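**Progress report to Brikano – perception and planning software, second reporting period**
Saturday, April 5, 2025

Project: Stomard (bimanual handling of plugs and power boards)

**1. Status**

Work packages 2 and 3 are open and on schedule. Work package 1 (calibration tooling) closed in February. The arm driver is frozen at its February release and no changes are planned.

**2. Perception**

The segmentation model was retrained on 3,108 labelled images, of which 285 were held back for testing. Labels now separate adapters by body and by prong direction. Cables are labelled as one class whether coiled or not, and this remains the weakest class.

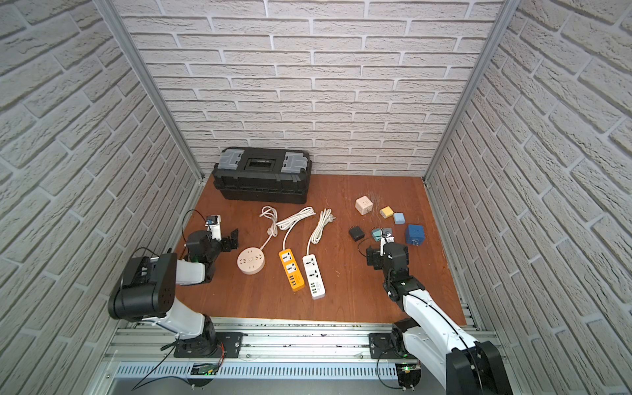

Prong direction is estimated from the wrist cameras once the gripper is within reach, and from the fixed camera before that. The two estimates were previously averaged. They are now kept apart, and the planner takes the wrist estimate when both are present. Dark adapters still give poor edges in the fixed view, so the exposure setting has been moved into the run configuration file and is logged with each run.

**3. Planning and control**

The Braler planner now treats the two arms as a single system with a shared clock. Each arm can hold a lock on a region of the table – the other arm plans around it until the lock is released. We replayed 2,008 stored plans against the new collision checker and it rejected 122. Most of these had a forearm passing too close to the other wrist. The rejected plans have been kept as a regression set.
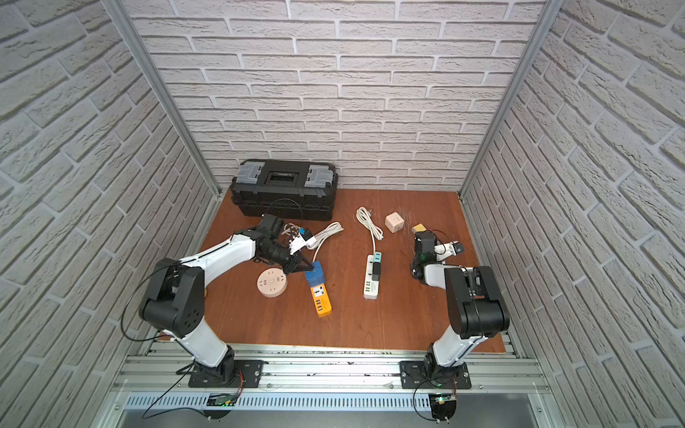 Grasp roles are assigned before motion planning starts. One arm is named the holder and the other the mover, and the roles can swap between steps. The hold primitive covers poses such as the orange strip standing upright in the left gripper while the right gripper has a plug above the table. Holder stiffness is set separately from mover stiffness, and both values are read at the start of each step.

**4. Open items**

- Cable model: the planner treats a cable as a fixed obstacle. A simple moving model is in draft.
- Log format: conversion to the Nicholas viewer is complete for joint data and outstanding for wrist video.
- Role swap: the timeout is hard-coded and will move to configuration.

**5. Next period**

Insertion under force control will be merged into the main branch after the cable model has been reviewed. No change to budget or staffing is requested.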